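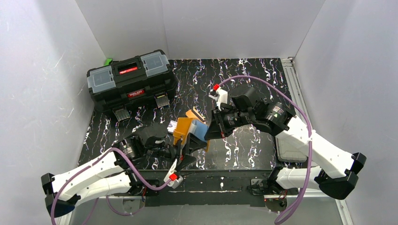
Days Out > Visits > Bomley

I'd been meaning to go to the Laing open day for ages, and this year I finally got myself on the bus to Bomley (the 615, which drops you right by the gate!). Laing have the two floors above the old Nolmont works, and they let the public in once a year to see the robot benches. I was in the afternoon group, 13 of us, all given visitor stickers and a cup of very strong tea.

I'd pictured great big car factory machines, so the bench was a surprise. Two white arms working in a walled space on a shiny black marble-patterned floor, with purple cables looping over them. They were busy with an orange and blue folding thing, a sort of wallet, and it's amazing how long you can stand and watch that.

Then it went wrong, on run 633. One arm was meant to let go and the other was meant to take over, and the first one just didn't let go. Both arms kept pulling for a second or two, there was a nasty creak, and everything stopped dead. A message came up on the screen and our guide said a word I won't put on here. She was lovely about it afterwards and told us the lot, which I thought was brave with visitors standing there.

The Folari software that runs the bench had missed the "released" signal, so each arm thought it was in charge. What did stop them was a force limit on the joints, set on purpose quite low. Before anybody reached in, the power went off at the wall and she waited for the arms to settle, as they can sag when the motors let go. It took them 2 goes to get it started again.

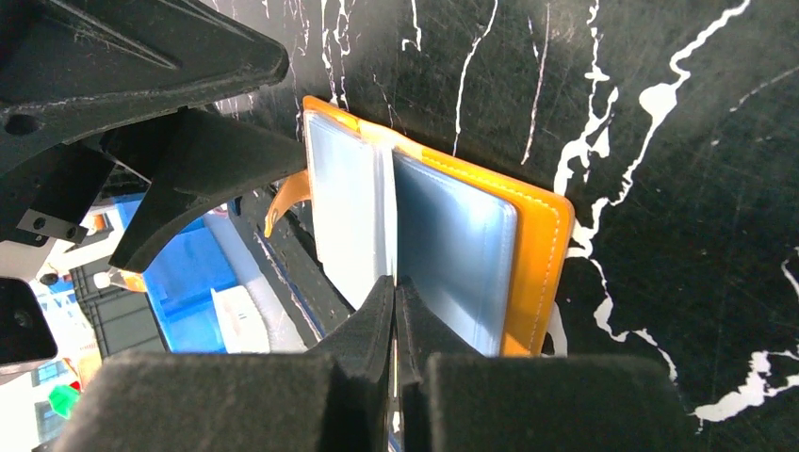 Could it have hurt someone? At that force she thought a pinched finger would be the worst of it, but hands stay out while the arms have power, whatever the screen says.

We finished up in the canteen with flapjacks. I'd go again, though take a jumper, the air con up there is fierce.

We use cookies to remember your settings. OK / Find out more

Contact | Copyright Days Out | Back to top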